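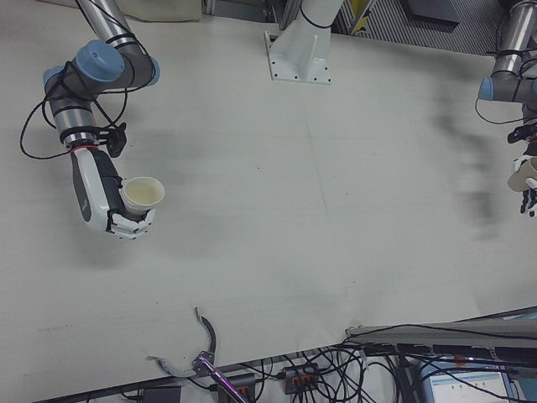 Paper cup in use at a light grey work table

Tierney paper cup, single wall
Product code: 633
Sold by: Keletti

The Tierney is a plain paper cup for hot and cold drinks. It suits canteens, waiting rooms, site offices and anywhere a china mug tends to go missing. The wall is a single layer of board with a thin inner lining, and the rim is rolled so that a lid will sit on it properly.

For tea and coffee straight from an urn we suggest adding a sleeve, or moving up to the double wall version. The single wall cup is fine for water, squash and machine drinks.

Size and packing
Height: 124 mm
Base: flat, slightly recessed
Sleeves per case: 2
Lids: sold separately – order the Troria flat lid or the Troria sip lid

Storage
Keep cases off the floor and away from damp. Leave the cups in their sleeve until they are needed. Cups left loose in a cupboard pick up dust and can lose their shape at the rim, and a bent rim will leak under a lid.

Not suitable for microwaves or ovens. Do not use for oil, spirits or cleaning products.

Disposal
The lining means these cups should not go in with ordinary paper and card. Check with your waste contractor whether they take lined cups as a separate collection.

Changes since July
The lid fitting has not changed, so older stocks of Troria lids can be used up. The case label now shows the product code on two sides.

Delivery
Orders go out from our Orkudside warehouse. Part cases are not supplied. For standing orders or printed cups, ask for Orla Mac Mathúna in sales. Questions about an order already placed go to Jytte Vídalín.

Price list valid from 2018-01-01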